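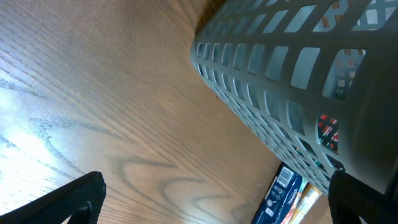 Posted by Rhun Gwynne, who writes and does most of the tidying around here
28th September

So the gray basket is back on the dining table, which in our house means it's Saturday and I've run out of excuses. We have had this basket for years. It came with the apartment, more or less – the last tenants left it under the sink with a dead sponge in it, and I scrubbed it out and kept it because it was plastic and had holes in the sides and I thought, well, that'll do for potatoes. It has never once held potatoes. It holds whatever doesn't have a home, and every few weeks the whole thing gets hauled onto the oak and gone through.

I do love that table, by the way. It's the one nice piece of furniture we own. The grain has these big loopy arches in it, and when the morning sun comes in one side goes practically white and you can't look straight at it. It's also the worst possible place to sort junk, because every crumb shows and I get precious about scratches. I used to put a towel down first. Now I just lift things instead of sliding them and hope for the best.

My system, if you can call it that, is that everything comes out of the basket and has to earn its way back in. Food packets go to the kitchen shelf. Small boxes get opened (even if I'm sure I know what's in there) and flattened if they're empty. I am terrible about empty boxes! I kept the box from our old Curneo hand mixer for so long that it outlived the mixer by two apartments. You keep the box in case you need to return the thing, then in case you move, and then it's just part of the family.

Boxes with a barcode on them get an extra look before they go, because I once threw out the label I needed for a Prira rebate and I'm still sore about it. Two dollars, but still. After that I started cutting the barcode panels off and putting them in an envelope, and then of course I had an envelope full of barcode panels and no idea what any of them were for. I tossed the envelope in August. Felt wonderful. Haven't missed a single one.

Snack packets are the other problem. Anything bright and crinkly goes into the basket "for now" and then sinks to the bottom, and because the sides are all holes you can see little bits of color through them from across the room, and you think, ooh, what's that? And it's half a packet of crackers from the summer. The holes are good for one thing, though, and it's airflow. I had a lidded tub doing this job for a while, a nice sturdy Endard one, and it got a smell. I never found out what the smell was. The tub lives in the garage now with the Christmas lights in it and the lid off.

People have told me to get several smaller baskets and label them. My friend Gunnlaugur has them all in a row on her pantry shelf and they look like a magazine. I tried it. I bought a set and a label maker, and what happened is that the one marked MISC filled up in a week and the rest sat there with one battery in each. So I gave them to her and went back to the one big ugly basket, which gets emptied fairly regularly precisely because it's big and ugly and in the way.

If you want to try it, do it with a timer. I give myself as long as it takes to drink a pot of tea. Have a bag for trash and a bag for recycling within reach before you start, or you'll wander off to find one and come back an hour later having rearranged the spice drawer. Wipe the basket while it's empty. I use an old toothbrush around the corners of the holes, where the dust gets in, and then rinse it under the shower if it's really bad. It needs to dry upside down for a bit or it leaves a wet ring on the wood, ask me how I know.

Next week I want to get at the hall closet. There are coats in there I don't recognize.

Comments

Marnie B.
I have the same kind of basket in green and it's under my sink right now full of rags. You've inspired me to at least look in it.

Gunnlaugur Steinarsdóttir
For the record my MISC basket is also full. I just keep it on the top shelf where you're too short to see.

Rhun Gwynne
I KNEW it.

Old Pete
Try a little baking soda in that tub, leave it a couple of days. Worked on our cooler after a fishing trip.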